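okay so a few people asked how I did three weeks with one bag and whether I'd do it again. long thread, get a snack

1/ background: I'm a lifelong overpacker. I once took four sweaters to a beach. My cousin Dorottya still tells that story at weddings, and she tells it well, so I've got no one to blame but me

2/ The trip was August, trains mostly, plus one ferry out of Turitport that I'd been wanting to take since I was a kid. Small cabins, steep stairs, zero elevators. I had one look at the station steps on a map app and decided the big suitcase was staying home

3/ Bag is a 30 liter Demurwood, secondhand, a bit faded on one side. It fits under a train seat if you shove it with your foot. I love it like a pet

4/ What I packed for clothes: four tops, two pants, one pair of shorts, one dress that doesn't wrinkle, a rain jacket, underwear for six days. That's it! I washed things in the sink every few nights with the little hotel shampoos and it was totally fine

5/ Shoes are where everybody gets into trouble. I took one pair of walking shoes and one pair of flat sandals. Seung-woo took boots AND sneakers AND dress shoes and mailed the boots home on day five. The postage was 60 bucks. He doesn't want to talk about it

6/ the sleeping situation: we had bunks on the night train and I slept maybe three hours, but I woke up with the window full of sunflowers going by so I can't complain much. bring earplugs. bring a second set of earplugs for when the first set rolls under the bunk

7/ Food budget people, I kept every receipt (I'm like this). 258 for the whole first week, and that includes the fancy fish dinner in Turitport where the waiter brought us a dessert we hadn't ordered and then one more. Markets for breakfast, bakery for lunch, sit down once a day

8/ If you get to Turitport, go up to the old lighthouse before 9 in the morning. By ten there's a line all the way down to the parking lot. There's a guy up there selling peach soda from a cooler and I think about that soda a lot

9/ Things I wish I'd brought: a longer charging cord. a real towel instead of the travel kind, which just sort of moves the water around on you. one more book

10/ Things I carried the entire way and never touched: a sewing kit, a money belt my aunt Jolán insisted on, and a fold-up umbrella. It rained twice and both times the umbrella was back in the room

11/ OK now the plastic bag question, I got so many replies on this. Yes I'm a clear bag person. Packing cubes are nice but they weigh something and you can't see what's in them, so you end up unzipping five of them at 6 a.m. looking for socks while your roommate sighs at you

12/ With a clear bag you just look. Fold flat, put the bright stuff where it shows, squeeze the air out with your forearm, done. The crinkling is loud, I'll give the cube people that. Do your digging before lights out

13/ clear plastic, three times over:
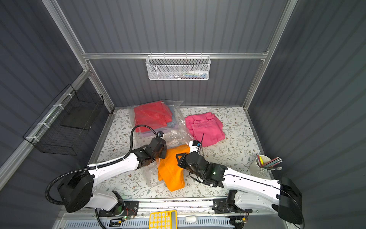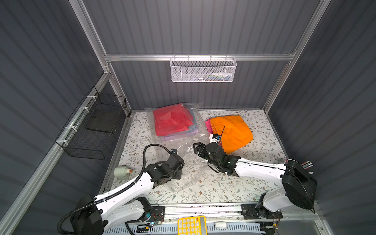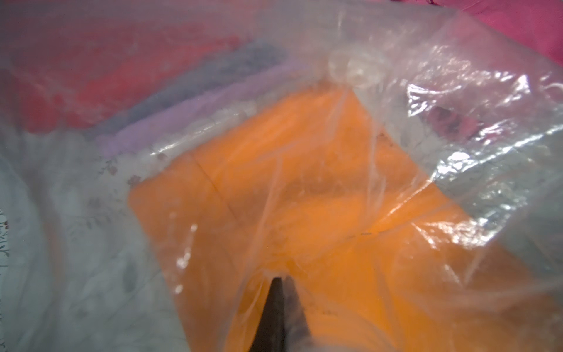 14/ Toiletries! Small bottles only, and everything liquid goes in its own bag away from the clothes. Miklós had a sunscreen open up inside his backpack on the ferry and his passport still smells like coconut

15/ I do solid shampoo now when I remember to buy it. The Grosaten bar lasted the whole trip and was about half gone when I got home. Let it dry before you put it away or it turns into paste

16/ somebody asked about souvenirs. I leave room for one thing. This time it was a mug from a tiny pottery place called Lakatos, wrapped in my dress, and it made it home in one piece. Seung-woo bought a clock. A CLOCK

17/ Step count for the fitness people: my lowest day was 3,896 and that was the day we sat on the ferry deck eating chips and watching gulls. Best day of the trip, easily

18/ Would I do one bag again? Yes, already planning it. Probably a shorter one in spring, somewhere with fewer stairs - my knees have filed a complaint

19/ will post the full packing list tomorrow once I find the piece of paper I wrote it on. if you have a travel towel that dries an actual human being, please tell me which one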